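Review: the Piras two-arm helper, seen at the Galtthorpe open day

I went to the October open day at Galtthorpe expecting a slideshow and some coffee. What I got was a robot doing housework on a tiled floor, close enough that I could hear the joints humming, and I stayed until they started putting the chairs away!

The Piras is a pair of arms with a small gripper on each, and the work on the program was all ordinary stuff: hold this, pick that up, sweep. Joscha Brinkmann ran the session and let us stand pretty much where we liked. The grip pads impressed me first. They're black, with a rough texture, and they close on a smooth surface from both sides.

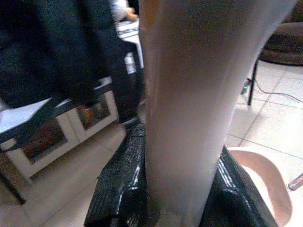
I asked Joscha how hard it squeezes, and he had me put my finger between the pads (on the low setting, he promised). Firm, like a handshake from someone polite. The pads are a wear part and come in sets of 4, which seems fair for something that takes all the abuse.

Sweeping was the bit I'd come for. I have a dog and a kitchen, so I have opinions about sweeping. A brush in one hand and a dustpan for the other sounds easy until you think about how much you adjust without noticing - the angle of the bristles, the little nudge at the end. Wrappers are a mean test too, being so light.
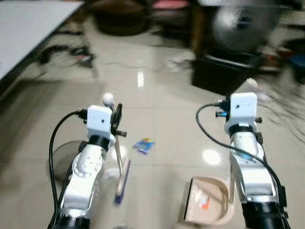
It's slow. I'd have been done and rinsing my mug in the time it takes the arms to line themselves up. But the movement is lovely to watch, careful without being jerky, and a kid next to me narrated the whole thing like a ball game.

Some gripes. The cables need tidying if this is ever going to live in a real home, and the shiny floor made me wonder how it copes with glare. Joscha said they're working on that with Prarkent, who do the vision software. The Zodlow arm I saw last year was quicker, but it only had the one hand and I wouldn't have trusted it near a glass.

A replacement gripper is $689, so no, I'm not buying one for the kitchen. The next open day is on a Thursday, doors at 2, and I've already asked for the afternoon off.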